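4.3 Percepción de cables y planificación a dos brazos

Con la versión de diciembre de 2022, Fomance ya planifica sobre objetos deformables, ¡y los cables son el mejor banco de pruebas que conocemos! Esta sección supone que el servidor Sima está en marcha y que los dos brazos ya pasaron la calibración del apartado 4.2.

1. Abra el perfil «cables_mesa» y pulse Cargar.
2. Active las tres vistas: muñeca izquierda, muñeca derecha y cámara fija.
3. Fije la zona de trabajo sobre el tablero y marque las cestas como obstáculos.
4. Ponga la velocidad de los brazos al 40 % durante las primeras pruebas.
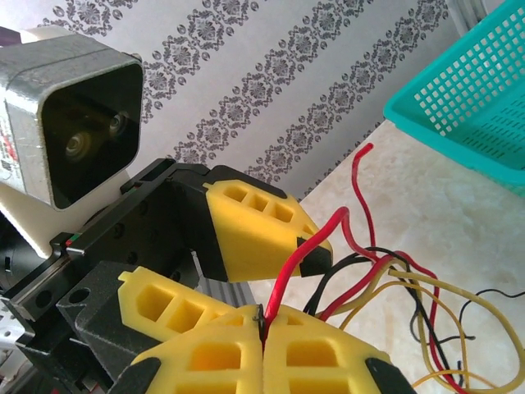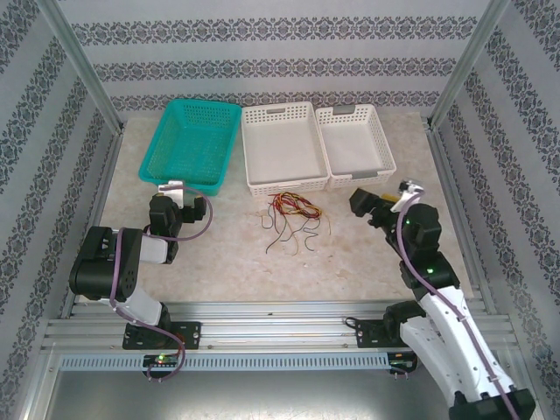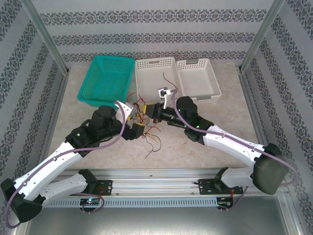
El segmentador de Fomance trabaja por color y por curvatura, y sigue cada hilo como una cadena de hasta 1.000 nodos. Cuando dos hilos se cruzan, propone varias continuaciones y se queda con la más suave. En la vista de muñeca, los hilos amarillos hacen lazos amplios que pasan por encima del rojo y del negro: con un montón así conviene subir «peso_curvatura» antes de tocar el color. Verá la diferencia enseguida – el grafo deja de saltar de un hilo a otro.

5. En Planificación, elija el modo Coordinado.
6. Pulse Simular y revise la trayectoria de las dos pinzas en el visor.
7. Si el visor marca una colisión en rojo, aumente «margen_pinzas» y repita el paso 6.
8. Pulse Ejecutar.

Nota: el planificador descarta toda solución que tarde más de 3.400 ms. El límite se cambia en Sima > Tiempos.

Precaución: no desactive la comprobación entre brazos cuando las pinzas trabajen enfrentadas. Mantenga las manos fuera de la mesa y el paro de emergencia a su alcance.

El perfil lo preparó Anca Buzatu en Prumholm, y los valores de partida funcionan de maravilla con hilo fino. Para cable con funda gruesa, pase al apartado 4.4.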